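Notebook, Pristside bench – August, Sunday, started 7:10 a.m.

Wicking and drying of cotton tablecloth fabric, continued. Batch is the Widach plain weave, washed twice at 60 C with no softener. Orlando cut the strips on Friday and left them flat under the glass plate, which got most of the crease out. Strip 4 still has a fold near the lower end. Used it anyway, marked F in the table.

Setup unchanged from last entry. Strips hung vertically from the rail, bottom 10 mm in dyed water, ruler taped alongside. Room at 22.5 C at the start. Humidity was 51 percent, up to 54 by mid-morning after Ardalan opened the loading door. Closed it again. The drift is small enough to leave in but I have noted it against runs 5 to 7.

Rise height at 600 s, warp direction, mm: 88, 91, 86, 79 (F), 90, 92, 93. Weft direction is slower as before: 71, 70, 74, 69, then stopped, out of strips. The fold clearly holds the front back. Dye line on strip 4 was level up to the fold and ragged past it.

The last three warp runs are all on the high side. Either humidity or the cut position on the roll. Czesław thinks the roll: the outer layers have been handled more and the size may be unevenly washed out. His suggestion is to take the next set from at least 11 turns in. Agreed, but that means re-washing, and the Lamont machine is booked until late afternoon.

Side check on drape while the rail was drying. The full cloths go on round tables, so the hanging edge matters as much as the flat area. A spill reaches the edge and then runs down into the folds, where two or three layers touch and stay damp. Strip tests say nothing about this. Need a folded specimen, probably an accordion fold with light pins, weighed every ten minutes.
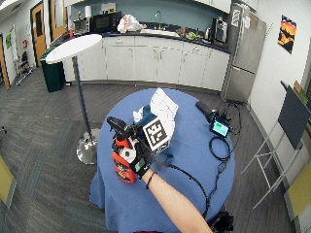 Blue cloth on the round table, orange spray bottle and marker box in the gloved hand.

Spray application on swatches, for comparison with the pour. Target dose was 12 g per swatch, weighed before and after. Trigger sprayers are poor for this. Dose per pull varied by nearly a third depending on how fast the trigger was squeezed. Banafsheh gets a tighter spread than I do by counting slowly between pulls. Will switch to a syringe for anything that goes into the report and keep the sprayer for pre-damping only.

Areal mass after washing came out at 329 g per square meter for the heavy cloth, mean of five punched discs. The Ukow sheet gives a lower value, but theirs is quoted unwashed and ours has shrunk – warp 4.1 percent, weft 1.8. Shrinkage alone covers most of the gap. Check the disc cutter anyway, the blade was dull on disc 3 and left a fringe.

Balance drifted 0.02 g between first and last tare. Re-leveled, bubble was off to the left. Earlier masses not corrected.

To do:
Re-wash from inside the roll, same program, dry flat.
Folded specimen, three repeats minimum.
Ask Leidy where the spare dye went. Down to one half bottle.
Repeat weft runs 5 to 7.
New blade for the disc cutter.

Stopped 1:40 p.m. Strips left hanging on the rail, please do not move them.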